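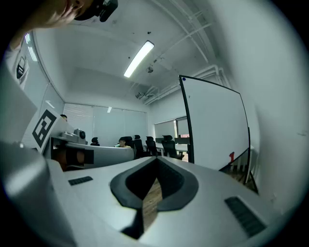
Fig. 1. Gripper unit with square black-and-white marker, office chairs behind.

4. Calibrating your Kudau trip meter

Set aside a quiet hour before your first rally and do this properly, with your co-driver in the seat and your usual stage tires on the car. You'll be glad of it by the second stage!

1. Set the tires to the pressures you plan to run.
2. Park with the front hubs level with your starting post and hold CAL for 2 seconds.
3. Drive 3,000 meters in a straight, steady line, without spinning the wheels.
4. Stop at the end post, enter the distance and press SAVE.

Note: Patricio Cifuentes, who wrote our first handbook, calibrated on the old Marnley service road and got a value of 156. Yours will almost surely be different, so please don't copy his.

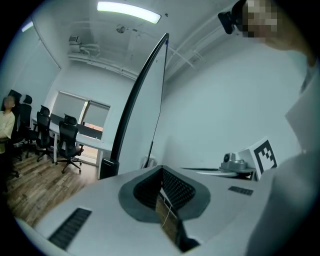
The end post is where most small errors creep in, so have your co-driver look straight out of the side window and call the stop. Please don't work it out later from the in-car video, however tempting that is. A wide-angle view bends straight lines into curves, as it does with the white walls of the office here, and a post near the edge can fool you badly.

Caution: Never calibrate on a road open to traffic.

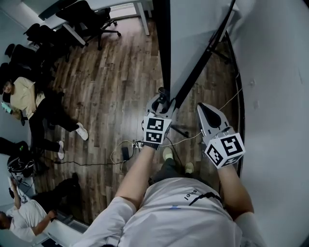

Fig. 3. Hand-held grippers, one in each hand, seen from overhead.

5. If the display shows code 73, check the wheel sensor plug and repeat from step 2.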